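Clavik Opens Simulation-First Planning Service for Buyers of Small Robot Arms

OLTNESS, Feb 4, 2024 – Clavik today opened Clivari, a planning service for shops and labs that want to price a robot arm before they order one. Customers send in a parts list and a floor plan. Clavik builds the work area in simulation, runs the pick-and-place tasks there, and sends back a written equipment plan with a budget.

The service is meant for first-time buyers, who often pick an arm from a catalog and find out later that they also need different fingers, a larger table or a second mounting point. Those extras are hard to get approved once the main order is closed.

"Most of the budgets we see have one line for the arm and one line for everything else," said Sekar Oei, who heads planning at Clavik. "We want the second line broken out before the purchase order goes in."

Each plan starts with the gripper. Small parts are run first, with the fingers brought in on either side of a lettered cube over a grid mat.
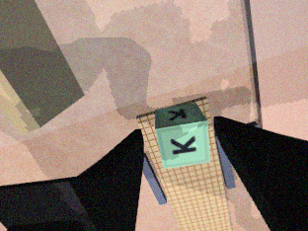
Finger width, pad type and approach angle are all set at this stage, and each choice is carried into the quote as its own item. If a customer's parts call for two sets of fingers, the plan lists both and gives the cost of a tool changer as an option.

Larger shapes come next. Blocks, wedges and other awkward parts are used to check reach and to see how much clear floor the arm needs on every side. The layout can be changed and run again as often as needed during the planning period, which is 36 days from the time the parts list is accepted.

Tiongson, a contract packaging firm, used the service ahead of its opening to plan nine stations. "We went in asking for one model of arm across the board and came out with two," said Jocelyn Evangelista, purchasing manager at Tiongson. "The plan gave me numbers I could take upstairs – that was what I needed."

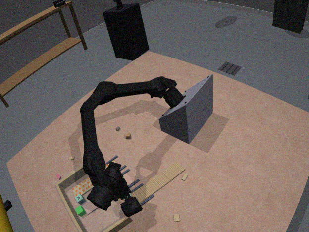
Pricing and Availability

Clivari plans cost $2000 for the first station and $500 for each additional station at the same site. The fee is credited in full against any equipment ordered through Clavik. Customers who buy elsewhere keep the plan and the layout files.

Orders are open now to customers in the United States and Canada. Delivery and installation of equipment are quoted separately.

About Clavik

Clavik plans and supplies robot workstations for light assembly, packaging and teaching labs. The company is based in Oltness.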